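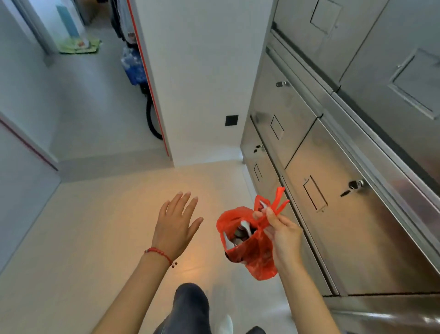 Review: the Tamilau head-worn capture kit, after a month of housework
by Sorcha Hayes

I have been trying to get decent hand footage for a learning system for most of two years, and I've used some real clunkers along the way. So let me get it out early: I love this kit. It has problems, and I'll get to them, but it's the first one I've handed to a new wearer in the morning and had usable clips from by lunch.

Our group is small. Mebrat Berhe runs the training side, Getachew Sisay and Abenezer Beyene wear the rigs, and I clean up the files and complain. What we need is everyday handling seen from the head, both hands in view, done by people who aren't performing. Bags, bottles, drawers, doors with keys in them. The model learns from those clips before it ever gets to move an arm of its own, and it's a fussy eater.

What's in the box

A headband with the camera already mounted, a battery that clips to a belt, a short cable and a long cable, and a foot pedal for marking the start and end of a clip. The pedal is terrific if you stay at a counter and useless if you walk anywhere. We swapped it for the voice marker after the first day and never went back. You say "start," you do the thing, you say "done." Abenezer says it in his sleep now.

Fit and comfort

The band weighs very little and the padding is soft, the kind you forget about until you bend over. Getachew can go 70 minutes before he wants it off, which beats the Surberg headset we had before by a mile (that one left a dent in your forehead you could keep change in). The tilt dial has proper clicks, so you can write down a setting and come back to it. Please, every other maker, copy this dial!

Seeing the hands

This is where the kit earns its money. The lens is wide enough that a hand stays in view when you reach out ahead of you, and also when you hold something close to your lap. Our old setup lost the near stuff constantly, and near stuff is half of what people do. With shiny steel cabinets filling one side of the view I expected the exposure to go haywire, and it mostly behaves. Skin stays skin-colored and the steel doesn't blow out to white.

Two matching objects, one per hand, is my favorite test. If the hand tracker is going to swap left and right, that's when it'll do it. Soap bottles are great for this, with the pumps turned different ways and fingers over part of the label.
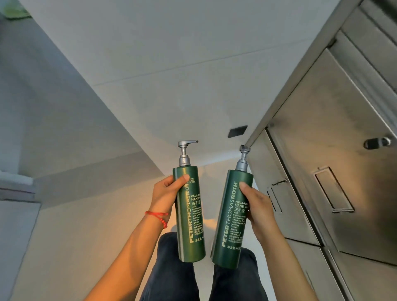
Page 4

Even the small label print came through, at least where no fingers were in the way, and that matters to us more than you'd think. Mebrat wants the system to connect the words on a thing with the way people hold it, and she'd been getting mush from the last camera.

Thin bags are harder. Red film with something showing through it confuses our labeling tool about where the bag stops and the contents start. I don't blame the kit for that one, though a bit more sharpness wouldn't hurt.

The software

Dundum, the desktop app, does the clip sorting. It pulled 747 clips off the camera in one go without choking, and the naming is sensible — wearer, task, take. You can add a note to any clip, and search finds the notes. I was ready to hate it and I don't.

What I do dislike is the review screen. You can't scrub with the arrow keys. You drag a tiny slider, overshoot, drag it back, swear. Export is slow too, and it won't tell you how far along it is. Zabala's app is uglier but gets both of those right.

Gripes about the hardware

The belt clip is flimsy. We've snapped one and taped another. The long cable snags on cabinet handles if you let it hang loose, so run it under your shirt. And when the battery gets low there's a single soft beep that's easy to miss with a faucet running. We lost a whole set of drawer clips that way in January.

Should you get one?

If you're collecting first-person examples with ordinary people in ordinary rooms, yes, go for it. If you need exact finger joints you'll want gloves or a second view on top of it. We've ordered another for Mebrat Lemma, who starts with us soon and is left-handed, and I can't wait to see what that does to our data.

Score: 7 for the software, a good deal higher for the camera and band.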